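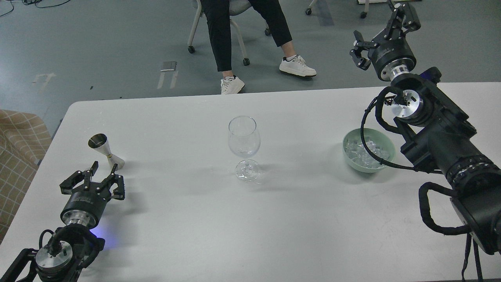 Why not just zip-tie it and be done? asked a reader called Szalai under my last post, the one about the cable on the right arm. Fair question. I did just zip-tie it. I zip-tied it in December, very neatly, and felt so good about it that I took the rest of the afternoon off.

The trouble with a zip tie is that it holds the cable exactly where you put it, and the wrist then goes somewhere else. A wrist that rolls needs slack. Give it too little and the connector takes the strain, and one day the gripper drops off the bus halfway through a move and sits there with its fingers open like a man who has forgotten what he came into the kitchen for. Give it too much and you get my current arrangement, with a loop hanging down over the bowl of ice. The loop has never been in any drawing. It is nonetheless the most reliable part of the cell, in that it is always there.

So, for Szalai and anyone else keeping a two-armed bar setup alive on a hobby budget, the state of things as of 2019-04-06.

The cell is named Lurngate, after the street I lived on when I bought the first arm. It has one white table, two arms, and one job, which is to get ice into a wine glass with a jigger's worth of something poured over it. I've been at it long enough that friends have stopped asking for a demonstration.

Cable first. The tie nearest the gripper is gone. In its place is a strip of hook-and-loop, done up loosely enough that I can slide a finger under it. I run the wrist to one end of its travel, then the other, by hand with the power off, and watch the connector the whole time. If the connector moves, the strip moves further back. Then I do it again with power on at 60 percent speed, which is where the cable starts to whip and where you learn what you did wrong. The left arm passed. The right arm passed for the wrist and failed for the bowl.

The bowl can't simply be moved over. I tried. Farther out, the right arm reaches the ice with its elbow nearly straight and gets shaky, and shaky plus ice means ice on the floor. So the cable has to come up. I've ordered a spring-loaded retractor from Hosinus, order number 377, still "being prepared."

Next, screws. The finger linkages on both grippers work loose, the left one faster, and I have no theory about that I'd defend in public. I check them before every session with a 2 mm hex key and a dot of paint across each head. If the paint line has a break in it, the screw has turned. I picked up the paint trick from an old Lurach service manual for a machine that had nothing to do with mine, and it's the best thing I've stolen all year.

Then the log. The counter stood at 1869 grip cycles on the left when I last reset the zero position. I had meant to do it a good deal sooner. A drifting zero is hard to spot with a bowl and very easy to spot with a stemmed glass, so I check against the glass, closing slowly on the stem. Buy cheap glasses.

Wipe the fingertips while you're in there. Meltwater and syrup make a surprisingly decent glue.

Still on the list: the retractor, if it ever ships, and a proper clamp at the elbow so the bundle stops sagging toward the edge of the table. Szalai, if you have a clever way of doing the elbow, the comments are open. Please don't say zip ties.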